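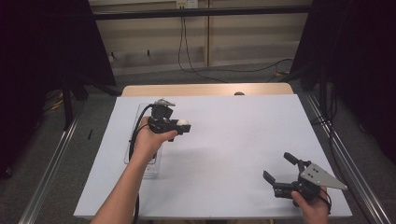

White ball and clear tray, on the white top.

Kerdale sorting table - gallery
Page by Nazareno Pace, 01/01/2015

I was told this table would change how we sort small parts at Kundetbridge. I have my doubts. The Skillis catalogue calls it a "complete sorting surface" and wants $860 for it, which strikes me as a lot for a white board laid over a light wooden table. The long metal rails down the sides look the part, I'll give them that.

The tray is my other complaint. Clear plastic on a white top is hard to pick out from any distance, and I'd have gone for a darker colour. Shallow with rounded corners is fine for a little white ball. I wouldn't trust it with 16 of them. Bassi reckons the tray is the best bit of the whole kit, but Bassi also liked the last one.

The grey carpet wasn't my choice either. Drop something small on carpet and at least it stays put - that was the argument in October, anyway, and I'm still not sold.

More pictures when the other four trays turn up.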